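Home Products Spares Contact

Filed under: Household arms / Setup and care

Sernance garment arm, bedroom kit

The Sernance from Ginside is a single arm on a low base that picks up clothes and sorts them by fabric, and we have grown very fond of it. It comes with a soft two-finger gripper, a wall bracket, a charging lead and a spare set of finger pads. Zeyu Xia wrote the original setup sheet, and this page is the longer version that people kept asking him for!

Fix the base where the arm can reach both the floor and the bed or bench you sort on. Leave 30 cm clear behind it for the cable. Level it with the two front feet, lock them, then run Home from the menu and keep your hands out of the way until the light goes steady.

Now the fun part – the handling lesson. With the arm parked, go through the clothes by hand first and get a feel for what you want it to learn. Heavy denim is a great first garment. Take it from underneath with one hand and steady it with the other, and you'll feel how the weight shifts as the folds open. Set the grip force to 3 for jeans and work down from there for lighter things.

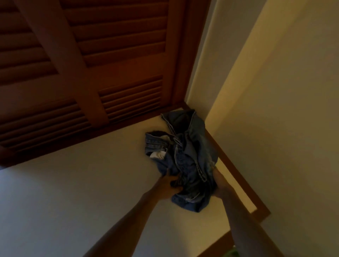
Jeans on the floor by the closet, both hands on the bundle.

Mixed heaps come next. Dark fabric lying under gray is harder for the sorter than it sounds, so Yufang Dong starts every new setup with a few plain garments and adds the dark ones once those are going well. Slide a palm under the lower layer, keep the upper one where it is, and look at how much of the edge you can free. The Layers page lets you set the same approach for the gripper: Under, Over or Pinch. Under is the one we use most, and it's lovely to watch when the speed is right (start slow).

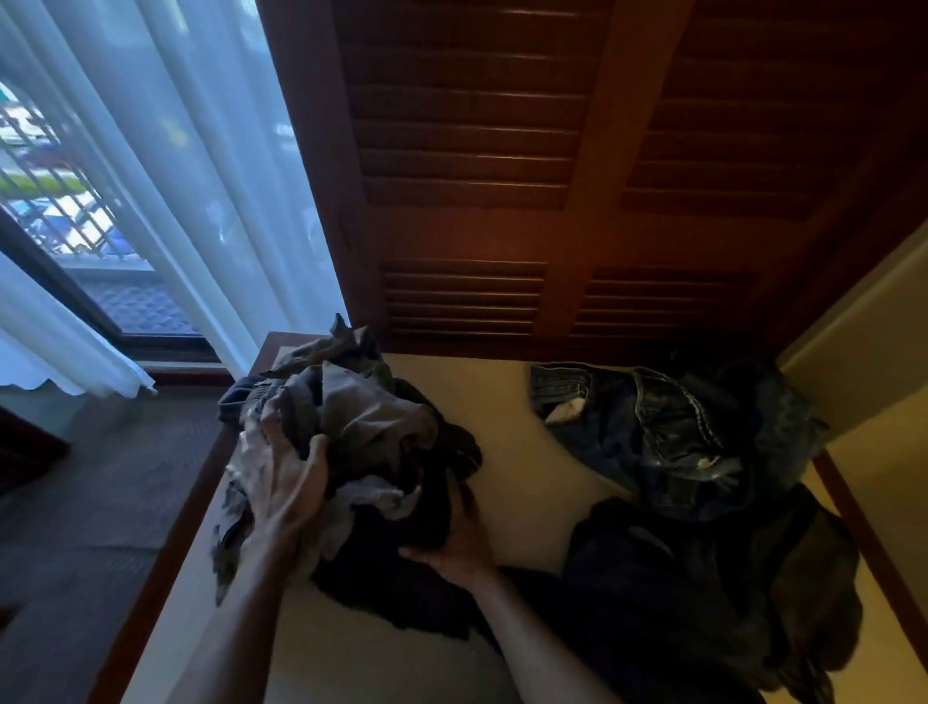

How often do the finger pads need changing?
Every 14 weeks with daily use, or sooner if the ribbed face has gone shiny.

Changing them is quick. Power off at the base, press the tab on the side of each finger and draw the old pad straight out. Wipe the slot with a dry cloth before the new pad goes in, ribs facing inward. Lint collects behind the wrist cover as well – take out the 2 screws, lift it away and brush toward you. Please don't use compressed air there, it pushes fluff into the bearing.

After any pad change run Home again, then the short grip check with the test cloth from the kit. If the arm drops the cloth, reseat the pads and repeat. Cuiping Yin at the Dadthorpe workshop handles wrist repairs and stocks the pads and covers.

Print this page | E-mail this page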